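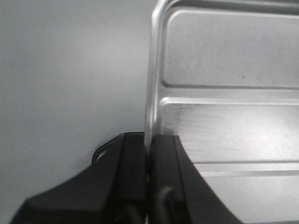 Category: Workcell upkeep > Grippers and fingers

Looking after the Vundavo picking cell

The Vundavo is a small picking cell built around one arm, a two-finger gripper and a bank of blue plastic bins. Fuveck sells it mostly to parts warehouses. I've looked after one for a couple of years now, so this article leans heavily on my own habits (feel free to add yours!).

Fingers

The fingers are black and they take all the abuse. Thin metal edges are the hardest thing on them, and anything with a rolled or rounded rim comes a close second, so if your cell handles aluminum panels or casings you'll want to look at the inner faces a lot more often than the manual says. Mine come off every 1,000 picks. I wipe them with a damp cloth, let them dry, and run a fingernail down the gripping side to feel for a groove. My longest-lived pair made it to 1,192 picks past their check, and I don't recommend it – by then they were letting panels swing.

Put new fingers on as a pair. Close them slowly by hand control and look at the seam where they meet. It should be an even dark line from top to bottom. If you see light at the tips, loosen both screws and start over.

Cable

The wrist camera and the gripper share a cable that loops across the front of the housing. Leave some slack in it! I once tied mine down nice and tight because it looked tidier, and the first deep reach into a bin pulled the plug half out. Refilwe Nkosi, who wrote most of the original setup notes, leaves enough of a loop to get two fingers under, and I've copied her ever since.
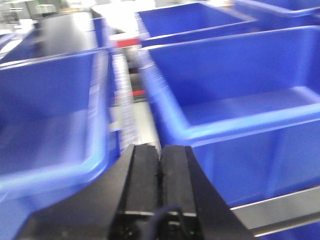
Bins are the other thing that drifts. People lean on them, swap them, shove them back a bit crooked, and the arm has no idea. I reteach the bin positions every January and any other time somebody has moved one. Drive the closed gripper down slowly at the gap between two neighbors, stop well short of the rims, and compare the reading with the one you saved. On my cell the saved height is 658 in the controller's own units, but yours will be different, so write it on the cabinet door.

Older cells with the Dlamini controller lose their saved positions when the backup battery goes. The Jarnico one keeps them. See also: Battery replacement, Teaching bin positions.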